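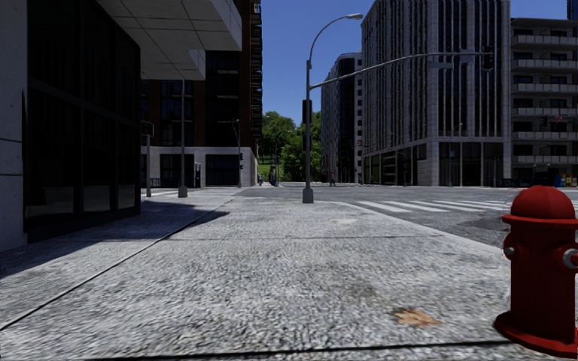
*Street corner with hydrant, Prorby street pack*

**Prorby street pack for sidewalk robots - is it worth the licence?**

**kerbcrawler_6** wrote:

Hello all. We are a small team in Lustevbridge and we build a sidewalk delivery robot on the Kubiak base. We have two people for software and only one robot, so every hour when it stands in the workshop we can't test anything. For this reason I took the trial of the Prorby street pack, and now I must decide before the trial ends in February. The licence is $693 per seat and we would need two seats.

My first impressions, for those who are considering the same. Installation was easy and the Kubiak model loaded with the correct wheel base. The camera settings are clearly explained. The manual for the lidar is weak, and I had to write to support for the noise values. They answered politely, but it took long.

The ground surface is much better than I expected. The concrete has a real grain to it and there are joints between the slabs, also small rubbish like a dry leaf. Our old test world had one flat grey colour everywhere and our visual odometry was always too good in it.

Has anybody used it for longer than a trial?

---

**mossgate** wrote:

We used it for six months and then moved to Fosa. It looks very nice, I agree with you. But looks are not what stops a robot. Our failures on the street were wheels on wet leaves, a dog lead across the path, a bin lid hanging open. None of this was in the pack when we had it. You pay for the pretty buildings.

Fosa is uglier and you can change everything in it with a script.

---

**kerbcrawler_6** wrote:

Thank you, this is useful. Is Fosa also good for cameras? We have no lidar on the cheaper version of our robot.

---

**mossgate** wrote:

For cameras it is acceptable. Not more.

---

**tin_wallaby** wrote:

I have to disagree with mossgate a little. For a camera robot the look is exactly what you are paying for. We train our path segmentation on pictures from Prorby and afterwards fine-tune on real ones, and we need far fewer real ones than before.

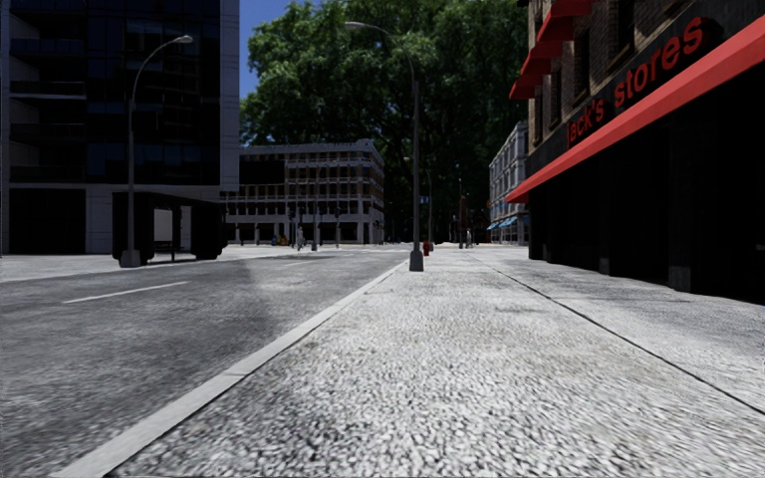

Segmentation was our biggest trouble with the earlier simulator we had, and mainly the edges of the path. Our network learned that sidewalk is bright and everything else is dark, so it did very well at home and very badly in town. In Prorby you get the harder cases without asking. Where the long red awning hangs over the shop front it is nearly black underneath, and the network must decide where the pavement finishes and the doorway begins. On the other side the curb is pale grey next to pale grey concrete, so brightness alone will not help it there either. We kept both kinds in our validation set and I recommend you do the same.

What I don't like: the label classes are fixed. Curb and sidewalk are one class by default and you must edit a file to separate them. The file is not mentioned in the manual.

---

**mossgate** wrote:

Fixed labels were one more reason why we left. Also please tell him about the pedestrians.

---

**tin_wallaby** wrote:

Yes, fair. The pedestrians walk on their routes and they don't react to the robot. If you stop in front of one, he will walk into you and the log writes it as a collision. For perception work I don't mind it. For testing your planner it is a real weakness, and I would not trust any collision number from there.

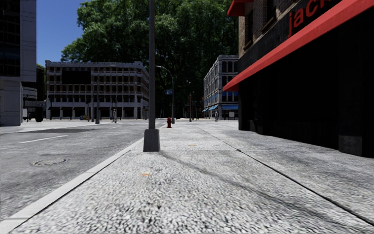 We do the planner tests in a car park with colleagues who walk badly on purpose. It costs us an afternoon and a lunch, and the results are closer to what the robot will meet later. So my answer would be one seat and not two. Let one person render the training data and put it on a shared drive. The trial terms allow this, but please read the newest version before you trust me.

---

**kerbcrawler_6** wrote:

One seat is a good idea, I didn't think about it. Can you tell me the name of the file for the labels? I looked in the config folder and found only the weather settings.

---

**tin_wallaby** wrote:

It is not in config. Look in the assets folder under "semantics", there is a plain text table. Make a copy first - the updater overwrites it every time.

---

**drizzle_ott** wrote:

Small addition from me. If your computer is older, lower the tree quality before you lower anything on the ground. We did it in the wrong order and lost the joints between the slabs, and our odometry results became too good again, like in your old world.

---

**kerbcrawler_6** wrote:

Found the table, thank you. Curb is separated now and the first renders are running. I will ask support about the shared drive and write their answer in this thread.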